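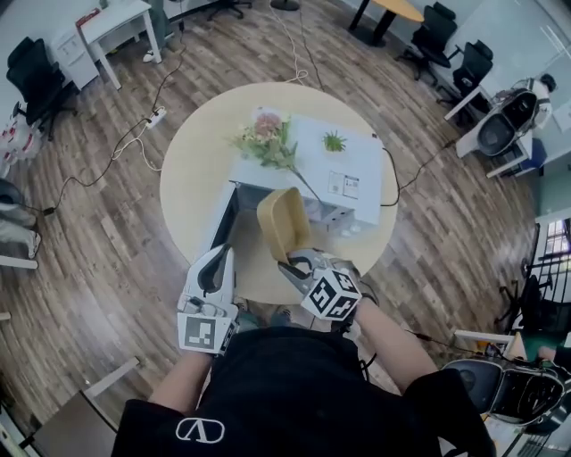 The Consultant Who Asks to See the Calendar

4 min read

When Myrto Giannakopoulos starts with a new client, she does not ask for the strategy paper. She asks for the calendars of the managers, printed on paper, for the last month. Then she sits with a yellow marker and colors every meeting in which a decision was made. At Isah, a wholesaler of kitchen parts where she worked for most of last year, there was very little yellow.

"The directors had told me they had a problem of motivation," she says. "I looked at the pages and I thought, these people are in a room together all day. When would they be motivated?"

Giannakopoulos is a partner in Osstead, a firm of four consultants which advises middle-sized companies on how they are organized. The firm has no slides about itself. It has a short letter, which every client must sign before the work begins, and the letter says that the client will be asked to stop doing something. Several companies have read this sentence and gone to another consultant.

She came to the work from the inside. For many years she was an operations manager at Ginden, a packaging company, and during that time she lived through three reorganizations made by outside advisers. She remembers the last of them very well. The report had 149 pages. It arrived in September, it was presented on one afternoon, and in spring she found her own copy under the leg of a printer table. The advice in it was good, she still believes. But it asked the staff to do new things and it took away nothing of the old.
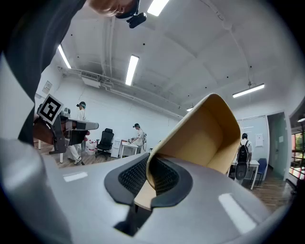

PUNDGATE, Feb 14, 2014 – The offices of Osstead are above a bakery, and on a Friday morning the stairs smell of butter. Giannakopoulos is preparing for a call with Isah, where the second part of the project begins soon. On her desk is a list of all regular reports that the company produces. Her colleagues collected it by asking each department, and it came to 2,554 reports in one year.

The method for reducing them is simple and a little rude. Each report gets one named reader. If the reader cannot remember a decision that he or she took with its help, the report is paused. It is not canceled, only paused, and anyone can ask to have it back. At the first round more than 400 reports were paused in this way. A few were asked for again, mostly by the finance department, and they were returned the same day without discussion.

The word "paused" is important to her. In her first projects she used to speak of cutting, and people defended their reports as if they were defending their own jobs – and sometimes they were right to do so. Now she asks the directors to promise in writing that no position will be removed because of the exercise. One director refused, and she ended the contract after the second week. She did not send a bill for the first.

Not everybody in the profession agrees with this way of working. It is slow, and it depends very much on the patience of the person who pays. A former client told me that he had expected a plan and received "a long conversation with homework." He also told me that his Monday meeting now finishes before ten, and that he would hire her again, but for a shorter time.

Giannakopoulos accepts the criticism about time. She is trying to make the first stage shorter, and at Isah she let the department heads mark their own calendars. They used the yellow marker more generously than she would have done. She went through the pages again with them, one meeting after another, and asked in each case what was decided and who did it afterwards. This took two days.

The call is at eleven. She puts the list back into its folder and goes down to buy something from the bakery first.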